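About Tronari

Tronari provides school security planning, incident reporting and family liaison services to boarding and day schools in regions where abduction, armed robbery and road ambush are recurring risks. The company works with school owners, mission societies, parent associations and district education offices. It does not supply armed guards and does not negotiate with or pay kidnappers.

What we do

The work is divided into four service lines. Each can be contracted separately, but most schools begin with a site assessment and add the others in the second year.

Site assessment. Two assessors spend between three and five days at the school. They record the perimeter, gates, dormitory doors, lighting, generator coverage, water points outside the fence and the roads used by staff and students. The written report lists each weakness, the cost of correcting it and the order in which the work should be done. Reports are delivered within 21 days of the visit.

Roll and accountability. After an incident at a school, the first figures released are often wrong. Students who ran to nearby villages are counted as taken, and visitors and day staff are left out altogether. Our roll system, Gundeck, keeps a current list of every person who slept on the premises, by dormitory and bed number. It runs on an ordinary phone, holds a full copy offline and prints to paper every evening. Gundeck is in use at 183 schools.

Incident reporting. The Drotton desk receives reports by voice call, text message and radio relay, 24 hours a day. A report is logged, given a reference number and graded by source: direct witness, second-hand or unconfirmed. Grades are shown on every bulletin and are changed only when a new source is added to the log. In the last full reporting year the desk logged 790 reports, of which 413 were confirmed by two or more sources.

Family liaison. Where students are missing, one trained liaison officer is assigned to each group of families. The officer passes on confirmed information at fixed times, keeps a record of calls received by relatives and arranges medical and counseling referrals for students who return. Liaison work continues for 12 months after the last return, or longer if the school and the families agree.

Offices and equipment

The head office is in Stelmakh. The building holds the Drotton desk, a training hall for 40 people, a records room and a small workshop. The desk has its own power supply and two separate data links. Radios, door hardware and lighting units are purchased from outside suppliers and checked before they are sent to a school. Tronari takes no commission on equipment and publishes its purchase prices to clients.
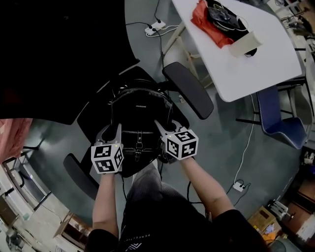 Beside an office chair, grippers in both hands.

Training is given on site or in Stelmakh. The standard course lasts two days and covers gate procedure, night checks, lockdown, movement of students by road and the first hour after an attack. A shorter course for dormitory staff lasts half a day. To date 581 school employees have completed the standard course. Certificates are valid for two years.

How we handle information

Names of students, witnesses and relatives are never published or given to the press. Reporters may request bulletins, which contain location, time, source grade and confirmed numbers only. Details that could affect a rescue or a release — routes, phone numbers, the position of security forces — are held back until the case is closed. Clients own their Gundeck data and may have it erased on written request.

Funding and ownership

Tronari is privately held. Income comes from service contracts and training fees. Schools with fewer than 150 students pay a reduced rate, and family liaison is provided without charge to the families in all cases. The company accepts no money from political parties or candidates.

Contact

General inquiries and requests for a site assessment are answered by the Stelmakh office within two working days. Incident reports should go directly to the Drotton desk and not through the inquiry form.

Page last reviewed: 2019-06-26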